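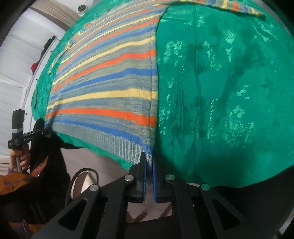 Who can join the Grusbridge robotics club?

Anybody who lives, works or studies near enough to get to us, from the age of eleven upwards. We have school pupils, a good number of college students, a few parents who came along to keep an eye on things and ended up staying, and people who have retired and fancied learning something new. You don't need to have built or programmed anything before, and we really do mean that!

What are you working on this term?

The laundry project, which is our entry for the Brarkden Cup. The idea is to teach a robot arm to pick up, straighten and fold clothes of all sorts, and to do that we need lots and lots of recordings of people doing the same jobs with the hand-held gripper. A typical piece of work is to take a jumper by its ribbed hem, between the two blue pads, and move it about on top of whatever it happens to be lying on. It sounds simple until you try it with a stretchy knit.

How many recordings do you need?

Our target is 4000 for the whole project, and by the end of August we had 3226. We throw away the ones where a garment slips out of the fingers too early or the file comes out damaged, so the total does go backwards now and then (we've learnt to be brave about it).

Do I have to bring my own clothes?

No, there is a big box of them, though we are always glad of more. Patterned and stripy things are especially welcome, and so are shiny fabrics, chunky knits and anything with an awkward collar. Please wash them first and empty the pockets. We can't promise you'll get them back in the state you gave them, as some of our jumpers have been picked up by the hem so often that they've gone rather a funny shape.

Is the gripper difficult to use?

Most people are comfortable with it after half an hour or so. Go slowly, close the fingers gently, and try to take hold of a single edge with nothing else caught up in it. Mind the cables, too. If your wrist starts to ache, stop and swap with somebody, because there is always plenty to do at the laptop, and a cup of tea to be had in between.

What does it cost?

Membership is £70 a year, which covers the room, the parts and the biscuits. If that is a stretch, do have a quiet word with us or send an email and we'll sort something out. Your first visit is free.

When do you meet?

At 7 in the evening, every week in term time, at the Setska Rooms. The side entrance is the one to use, and the bell is stiffer than you'd expect, so give it a good push.

Can I work on something of my own?

Of course, and plenty of members do. The Görtz bench at the back is kept free for personal projects, with soldering irons and a small 3D printer, and you're welcome to leave half-finished things on the shelf above it as long as your name is on them. Please switch the printer off at the wall before you go home.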